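Hendrik Sithole has spent most of the past two years watching people tidy up small things. He runs the hand-motion work at Drivov, a research group that wants robots to learn fiddly household jobs from people doing them. The project is called Proltis. I visited in the summer and asked him to start with the method.

"We don't drive a robot to get the data," he said. "A person sits down and does the job with their own hands. We record where the wrists go and what the camera at head height sees. Then we train on that."

The wrists are followed with printed black-and-white square markers on bands. Software picks out the squares in the video and works out where each wrist is and which way it is turned. Sithole likes them because they are cheap and easy to check. If a track looks wrong, he can open the video and see whether a marker was blurred or hidden. 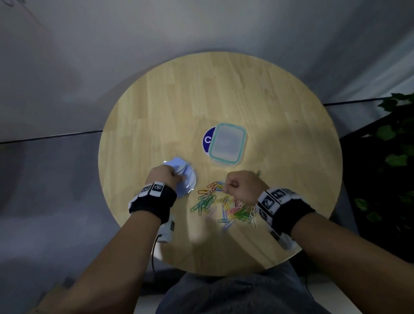 *Hands over scattered paper clips, with tracking bands on both wrists.*

Paper clips came into the project after a run of easier objects. The group had been using cups and blocks, and the results looked good enough that Sithole stopped trusting them.

"A block is a block. You close on it and you've got it," he said. "Clips hook onto each other. You reach for one and get a chain. A person deals with that without thinking, and we wanted that part in the recordings."

Putting clips into a small bag adds a second problem, as the bag has no fixed shape. One hand has to hold it while the other brings the clips. Sithole said the early models treated the two hands as separate jobs, and they did badly. The hand with the clips would arrive on time, but the bag would be tilted the wrong way.
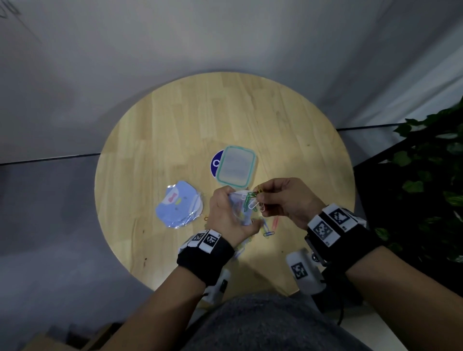 The fix was to train on both wrists together, with each one's position given relative to the other as well as to the table. He credits a colleague at Hillell, a partner lab, with pushing for it. "I thought it would be a small gain," he said. "On the bag tasks it was the biggest single change we made."

In the group's last internal test, the robot was given 100 attempts at a simple version of the bagging job. The new model finished more than 7 times as many as the old one. Sithole was careful about that number. The old model was poor, he said, and a large ratio over a poor start doesn't mean the job is solved. Chained clips still cause most of the failures.

He was also plain about what the wrist data leaves out. It gives no measure of how hard the fingers press. The model has to guess finger positions from the video, and clear plastic makes that harder. A second lab, Shabalala, is due to try the same tasks in September with its own people and tables.

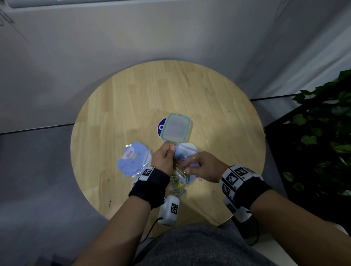 Why not put sensors on the fingers as well?

"We tried gloves, and people slowed down and changed their grip. I'd sooner have normal movement and a gap in the data than full data on movement nobody uses at home."

Sithole plans to keep the clips for the next round and change the containers. He wants stiffer boxes, softer bags and a few lids that are hard to get off.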